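The Padlock Open Day at Pastero

I have a drawer at home with 4 padlocks in it and keys to none of them, so when the Pastero workshop announced a November open day on the subject of locks, I took it personally.

Pastero is in the old part of Rolow, behind the tire place, up a ramp that was designed for carts and is now used mostly for falling down. The sign said doors at ten. The doors were of the same opinion at twenty past. By then a respectable line had formed, and I learned a great deal from the man ahead of me about his shed.

Inside it is one long room with benches down both sides and a coffee table at the far end, sensibly placed so that you have to pass all the locks to get to it. The coffee was fine. The cookies were the kind that come in a tin with a picture of better cookies on the lid.

First came the talk. We were told how a pin tumbler works, with the help of a giant demonstration lock made out of a fence post and dowels. You push in a key shaped like a canoe paddle, the dowels ride up, and when they all sit level the thing turns. It turned on the second try. I had understood locks until that moment as a sort of polite magic, and it was mildly disappointing to find that the bike I have been guarding for years is protected by a few little pegs and a spring.

Then the wall. The workshop keeps 200 padlocks on hooks, sorted by a system that three different people explained to me in three different ways. Some are the size of a thumbnail and belong on diaries. One is as big as a loaf of bread and came off a grain store, and every father in the building had his picture taken holding it. There are locks with the keyhole at the side, locks with the keyhole hidden under a sliding cover, and one from a maker called Arango that has no visible keyhole at all. I turned it over for a good while. A boy of maybe nine took it from me and opened it. He was decent enough to hand it back closed.

After the wall you get to the benches, which are the reason to go. At the first you could try cutting a key blank by hand with a file. I made something that would have opened a can of sardines. At the second there was a cleaning lesson, covering what to do with a lock that has spent a few winters on a gate. The short version: brush off the outside, use dry graphite in the keyway, work the key in and out a few times before you ask it to turn, and stop reaching for the cooking oil. I have always reached for the cooking oil. I kept quiet about this.

The third bench had the padlocks held upside down, shackle to the floor and keyhole to the ceiling, so the key goes in from the top. I thought it looked wrong for a good minute and then wanted one at home. You never see the end of a padlock you are using. You stoop, you poke, you scrape all the way around the hole and blame the key.

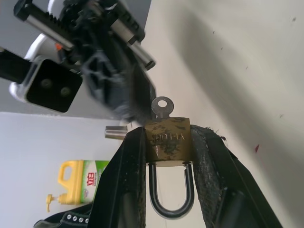
Brass padlock with its key in, held between the jaws at the third bench. The grime is part of its charm.

I liked the dirty ones best. A new padlock looks like it came free with something. Give it a few smudges and scratches and it starts to look as if it has kept people out of places.

The other thing on offer was the Ika trail, a kind of treasure hunt in which you collect a key at the entrance and try to find its lock somewhere in the building. It is meant for children. My key fit 2 locks and opened neither, and the woman at the desk looked at it and said, "Oh, that one," and put it in her pocket. I was given a sticker anyway.

There is a small shop by the exit selling graphite, key rings and a tea towel with a cutaway lock on it. I bought the graphite. I also asked if they could do anything for the padlocks in my drawer, and was told to bring them in next time and not to get my hopes up.

Getting there: the bus stops at the bottom of the ramp, and parking is free if you can beat the tire customers to it. Wear something you don't mind getting graphite on. Entry was free, with a jar for donations by the door. The jar was locked.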